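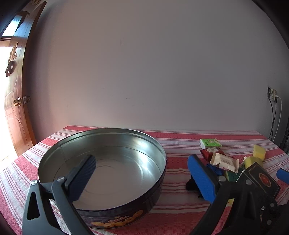

Zondamis Field Equipment Group
Inspection Checklist: Hand-Held Gripper Tool, Unit 2
Form in use since April

Inspected by: Gilberto Escobar
Reviewed by: Amber Boersma
Date of inspection: November 20, 2018
Result: Accepted with comments. One item to be closed before the unit goes back to Moltano.

Scope

This checklist covers the gripper tool and its immediate work station. It is to be completed every 50 hours of use and after any repair to the fingers or the trigger. The charger and the storage case are covered by separate forms. Mark each item Pass, Fail or Not Applicable. A comment is required for every Fail and is welcome for any other item.

Section A. Fingers and pads

A1. Both fingers free of cracks, including the corners of the triangular cutout. Pass.

A2. Screws at the finger joints present and seated. Pass.
Comment: The left screw accepted a small amount of turn before reaching its seat. It was tightened by hand driver. Power drivers are not to be used on these screws, as the plastic body strips easily.

A3. Pads fully bonded to the finger tips, with no lifting at the corners. Pass.

A4. Pad ridges clean and of even height. Pass.
Comment: The pads on this unit are of two colors, dark gray on the left and blue on the right. Mixed colors are acceptable where both pads are of the same hardness. The hardness of the blue pad was confirmed against the parts record. R. Aerts has asked that the color of each pad be written on the form from now on, and this has been done.

A5. Pads meet squarely when the jaws are closed. Fail.
Comment: With the jaws closed on a sheet of paper, the paper could be drawn out at the lower end of the pads but was held firmly at the upper end. The right finger is to be removed, reseated and checked again. See Open Items.

A6. Jaws return to the full open position without help. Pass.

Section B. Body and grip

B1. Body fasteners present, none raised above the surface. Pass.

B2. Trigger moves through its full travel without sticking. Pass.
Comment: Slight noise near the end of travel. No action at this time. The next inspector is asked to listen for it.

B3. Grip surface clean and secure. Pass.

B4. Camera mount tight and lens clean. Pass.
Comment: Lens wiped with a dry cloth. Liquid cleaner is not to be sprayed directly on the lens.

Section C. Work station

C1. Table steady under hand pressure at each corner. Pass.

C2. Table covering flat, with no folds in the working area. Pass.
Comment: A striped cloth is in use. Cloth coverings are allowed provided they do not shift when an object is dragged across them.

C3. Containers used as targets have no sharp edges. Pass.
Comment: The round cookie tin was checked by running a gloved finger along the whole of the rim. Its lid should be kept away from the working area while the tin is in use.

C4. Small items to be handled are set beside the container, within reach of the operator. Pass.
Comment: Wrapped candy, sponges and packets. Sponges must be dry before a session, as moisture on the pads changes the grip.

C5. Cables clear of the operator's feet and of the walking path. Pass, with comment.
Comment: Cables hang from the wall sockets toward the floor. The operator should stand on the door side of the table. If the station is to stay in this room, a cable cover should be fitted along the wall.

C6. Doorway clear for exit. Pass.

Section D. Function test

D1. Pick and release, 10 attempts with a soft item. Pass.
Comment: All attempts completed.

D2. Pick and release, 10 attempts with a thin wrapped item. Not Applicable.
Comment: Postponed until item A5 is closed, as the result would not be valid with the pads out of line.

D3. Hold test at 80 percent trigger travel. Not Applicable.
Comment: Postponed for the same reason.

Open Items

1. Reseat the right finger and repeat A5. Assigned to Duarte Matos.
2. Complete D2 and D3 after item 1 and attach the results to this form. Assigned to Gilberto Escobar.
3. Obtain a cable cover for C5. Assigned to Ermelinda Falcão. This item does not hold back release of the unit.

The unit is to carry a yellow tag until items 1 and 2 are signed. It may be used for practice during this time but not for recorded work.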